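Juin, fin de matinée. J'ai repris la cuisine là où je l'avais laissée avant le déménagement, c'est-à-dire à la vaisselle qui n'a pas de place attitrée. Le pichet blanc en fait partie. Je m'en sers tous les jours pour l'eau, il passe donc tous les jours par l'évier, et j'avais envie de noter comment je m'y prends maintenant.
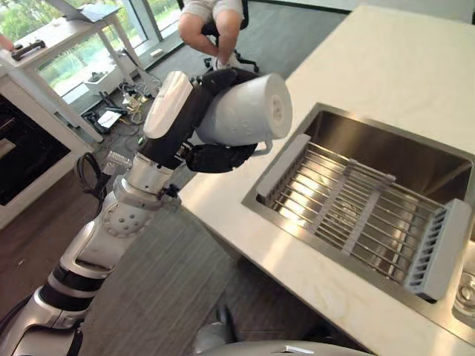
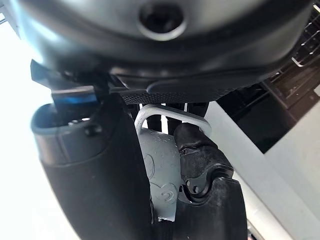
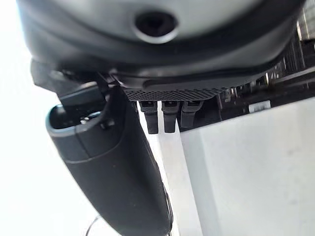 ## L'égouttoir dans l'évier

Pendant des années j'ai eu un égouttoir posé à côté de l'évier, avec un plateau dessous. Le plateau se remplissait d'eau, je l'oubliais, et au bout d'une semaine il fallait le frotter au vinaigre. Quand on a choisi le plan de travail blanc veiné de gris, je me suis dit que je ne voulais plus rien laisser traîner dessus.

L'égouttoir va maintenant directement dans la cuve en inox. Ce sont des tiges de métal parallèles, tenues par des embouts en plastique gris, avec deux barres en travers. L'eau tombe au fond et s'en va. J'ai pris le modèle de chez Donum, 43 euros, ce que j'ai trouvé cher pour des tiges, mais le précédent avait rouillé en 14 mois.

L'inconvénient est qu'on perd la cuve pendant que ça sèche. Pour une casserole, il faut tout sortir. Je fais donc les casseroles en premier, puis je remets l'égouttoir, puis les verres et les assiettes.

## Le pichet

C'est de la céramique, avec une anse fine. Je l'ai trouvé à Kirkeck dans une brocante et il a déjà survécu à deux déménagements. L'anse est son point faible : je ne le soulève jamais par là quand il est plein, je passe une main sous le fond.

Pour le laver, eau chaude, un peu de savon, une brosse à long manche. Le calcaire se dépose surtout en bas. Une fois par mois je mets 100 ml de vinaigre blanc, je complète à l'eau tiède et je laisse une heure.

Je le couche sur les tiges, l'anse sur le côté. Debout à l'envers, il touche le robinet et il bascule dès qu'on ajoute une tasse.

## Ce qui reste à régler

- Trouver où ranger l'égouttoir quand il ne sert pas. Le placard du bas est trop étroit de 2 cm.
- Commander les patins chez Pillay, pour que les barres ne marquent pas l'inox.
- Décider pour le sol. Le gris foncé façon bois me plaît, mais les gouttes d'eau y laissent des traces claires que je vois surtout le matin.
- Rapporter de Demusthorpe les grands plats, qui attendent encore dans leur carton. Ils n'entreront pas dans l'évier avec le reste, il faudra les essuyer à la main.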